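The simulator comes before the arm

I'd been meaning to talk to the people behind the Kistdale kit since May, when a friend at work forwarded me their price list with three question marks typed after it. Their pitch is a little unusual for a small outfit. You subscribe to a simulated workbench first, spend as long as you like on it, and only then (if you still want to) order the hardware. I run a tiny shop that does short-run assembly, I have never programmed a robot for money, and I am exactly the sort of person they say they built it for. So I drove over to their office in Kendton and asked a lot of basic questions.

The founder met me at the door with two coffees and a laptop under one arm, already talking. She asked me not to use her name, because she says every article that does brings her a week of recruiters, and that was fine with me.

I started with the obvious one. Why make people practice on something that doesn't exist yet?

"Because the first month with an arm is mostly bumping into stuff," she said. "You bump the table, you bump the bin, you get scared of it, and then it sits there under a cloth. I've been to so many shops with an arm under a cloth! I'd like you to do your bumping on my server."

The simulator package is called Shirazi, and it costs $172 a month for one seat. The full hardware kit is Kistdale, and it is a good deal more than that, depending on which gripper you pick. I asked how many customers make the jump from one to the other and she laughed and said fewer than her accountant wants. They have 238 seats paid for right now. She wouldn't tell me how many arms had shipped, and I did ask twice.

We sat down and she let me drive. I'll be straight with you, the first ten minutes were rough. You get a couple of outside views of the bench, which feel like a video game and which I loved, and then you get the view from the wrist, which I did not love one bit. It's a super-wide lens, everything bows outward, and the gripper takes up a big share of what you see.

"Everybody hates the wrist view," she said, pretty cheerfully. "Then two days later they've got the other windows closed."

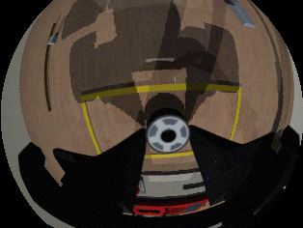 The wrist view in Shirazi, with the yellow outline on the tabletop and a gripper finger on either side.

I wanted to know about that yellow outline, since my eye kept going to it. She told me it marks the work zone for the beginner exercises, and that the rectangle is a perfectly ordinary one with straight sides. It's the lens that bends it. They could have flattened the picture in software and they had long arguments over it.

"I lost that argument and I'm glad I lost," she said. "The camera on the kit has a wide lens too. If I give you a nice flat picture here and a bendy one there, I've taught you on the wrong car."

Okay, but what about the shadows? They were all over the tabletop, big brown overlapping ones, and I found them distracting. I asked if there was a switch to turn them off.

There is, and she'd rather I left it alone. Their engineer (who was eating lunch at the next desk and had clearly been waiting for this) rolled his chair over to explain. "Your shop has lights in it," he said. "The arm throws a shadow on the thing you want to pick up. If you train a picking routine with no shadows, it gets to your real bench and it's never seen one." He added that the lighting can be shuffled between runs, up to 700 setups in the standard library, and that most people use maybe four of them and then wonder why their routine falls apart near a window.

I tried to pick up a block. I missed. I tried again from a different height, came down way too far to the left, and hit reset — there's a big friendly reset button, and I want one for my kitchen. Somewhere past my eighth try I got one, lifted it, and said something out loud that I won't print.

What bugged me? A few things. The menus use words I didn't know, and the help page explains them with more words I didn't know. My laptop fan ran the entire time, though hers seemed fine. And you can't yet bring in your own bench, so if your table is an odd shape, like mine, you're practicing on theirs. I raised that last one and she winced.

"It's the number one request," she said. "We've got it half working. I'm not giving you a date, I gave somebody a date once."

I also asked about Protenero, their add-on that grades your routines and tells you which ones are ready to try on a real arm. It's an extra $1074 a year and I couldn't see the point for a shop my size. To my surprise she agreed with me. "If you've got one arm and one job, skip it. Watch your own runs. You'll see what's wrong." The engineer made a face at that, and I got the feeling they've had this conversation before.

Before I left I asked what she'd tell someone who only had an hour a week to put into this. She thought about it for a while.

"Do the same pickup the whole hour," she said. "Don't go exploring. Move the block a little, move the light a little, and do it again. It's boring, I know."

I signed up for one month of Shirazi when I got home. I've done three of my one-hour sessions so far, all blocks, and I still have the outside view open in the corner.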